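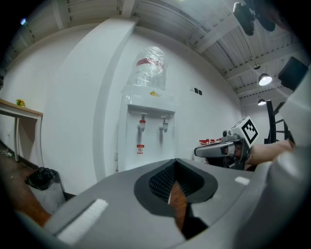 Rivside Common Room Annotations: README

Version 3, released in May
Maintainer: Bohdana Holovko
Second annotator: Qistina Menon

1. Summary

Rivside Common Room is a set of written annotations about a shared refreshment area. It covers the water dispenser, the bottle on top of it, the taps, the bin, the side table and the light fittings. Each record names one object and gives its state at one moment, with a short free-text note.

The set holds 1406 records in 259 groups. A group is a run of records that refer to the same short activity, such as filling a cup or wiping the dispenser.

2. Files

records.csv: one row per object per moment
groups.csv: one row per activity, with start and end record
labels.txt: the permitted object names and states
notes.txt: free-text remarks, keyed by record number
changes.txt: differences between versions

All files are UTF-8 with Unix line endings. Fields are separated by commas, and notes that contain a comma are quoted.

3. Room and fixed objects

The dispenser is white and stands on the floor against a white wall. The bottle sits on top and is still in its clear plastic wrap. Annotators treat bottle and wrap as separate objects, as the wrap has its own states (on, torn, off). A wrinkled or crumpled wrap is recorded as "on".

Two small black wall fittings are mounted side by side to the right of the dispenser. They are labelled wall_fitting without a guess as to whether they are switches or sockets.

A wooden-topped table with white legs stands against the far left wall, with yellow flowers on it. The bin has a black plastic liner. The floor is brown wood and the ceiling is white corrugated metal with a black fan and pendant lamps. Floor and ceiling are not annotated.

4. Object names

dispenser: the whole unit, excluding the bottle
bottle: the large container on top
bottle_wrap: clear film around the bottle
tap_left, tap_right: named from the point of view of someone facing the unit
alcove: the recess in the front panel
drip_tray: the projecting tray at the bottom of the alcove
warning_label: the red-and-white label below the taps
bin, bin_liner: recorded separately
table, flowers: recorded separately
lamp: one record per lamp

Earlier versions used hot_tap and cold_tap. These names were dropped in version 2. Colour does not establish temperature, and the water was never measured. Old names are mapped to the new ones in changes.txt.

5. States

Taps take one of three values: closed, open or unclear. A tap is marked open only if water can be seen leaving the spout. A hand near a tap is not enough.
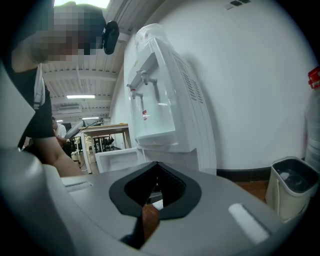 The drip tray is marked clear, holding_item or unclear. Glare along the front edge of the tray was a frequent source of error in version 1, where it was recorded as standing water. All 513 tray records were reviewed for version 2 and the value "wet" was removed from labels.txt.

The bottle has no fill level. The wrap and the reflections on it make the water line unreliable, and the two annotators did not reach acceptable agreement on it.

Posture of a person at the dispenser is recorded as upright, bending or other. No identity, age or gender is recorded.

6. Checking

Bohdana Holovko wrote the first pass. Qistina Menon then re-annotated 100 groups without access to the first labels. Disagreements were settled by discussion, and the final value is the one in records.csv. The original values are kept in the column first_value.

Most disagreements concerned tap_left and tap_right when an arm was in front of the alcove. In these cases "unclear" is preferred.

7. Known problems

- The flowers are missing from some groups in which the table is present. This is an annotation gap and should not be read as the flowers having been moved.
- The bin has no fullness value.
- Lamp records give on or off only, with no brightness.
- Free-text notes mix "garbage", "trash" and "rubbish". Search for all three.
- The set covers one room. Other dispenser models may have a different tap layout.

8. Related sets

Asance uses the same label format for a pantry. Nugroho covers sink areas and has a separate list of states for taps, so the two tap columns should not be merged without conversion. The conversion table is kept with the Nugroho files.

9. Contact

Send corrections to Bohdana Holovko through the Idonard project page. Include the record number, the current value and the proposed value.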